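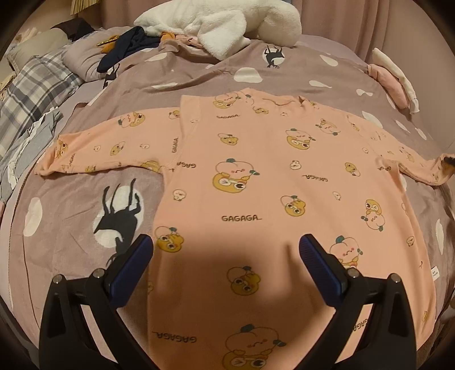
Notebook, Wovthorpe carving shed
November 8, 2024

Pole 2 (replica of the 1937 house post, school commission). Cedar log back on the cradles. Moisture at the butt end still higher than at the top, so the lower figure stays roughed out until it evens up. Top figure can go ahead.

Centre line snapped again from crown to base. The old line had drifted 4 mm to the left below the second figure, which explains the uneven eye sockets on the paper overlay. Old line planed off so it can't be used by mistake.

Paper templates: the beak template is drawn for a flat face and comes up short when wrapped round the log. Girth measured at three heights, template redrawn on lining paper, width at beak root now 226 mm. Fold on the centre line, cut both halves together, pin at the crown first. Old template marked VOID and put in the flat drawer.

Adzing: top figure brow and cheek taken down to the second depth mark. Grain runs out on the right cheek below the knot. Worked that patch from the base upwards with the bent knife and got a clean surface. Depth at the brow step 184 mm from the back plane, to be matched on the left side.

Edges: elbow adze touched up on the 1000 stone, then strop. Small nick left in the heel of the blade; it will come out at the next full grind.

Paint tests on offcuts. Black covers in two coats. The Vorasent red goes patchy on end grain with one coat and needs a thin first coat, left overnight. The blue-green from Clivberg dries darker than the swatch pinned up in May. Repeat with a fresh tin before deciding. No paint on the pole until both are settled.

Ronaldo Cabrera has the model pole for the pupils' session (cardboard tube, six collage bands). Bands slide if the glue is put on the tube; put it on the paper. He wants the wing tabs scored before folding.

To do:
Left brow to depth.
Ring Mangubat re second pair of log dogs.
Re-wax end grain at butt.
Photocopy ovoid sheets at two sizes.
Check sling straps before the log is turned.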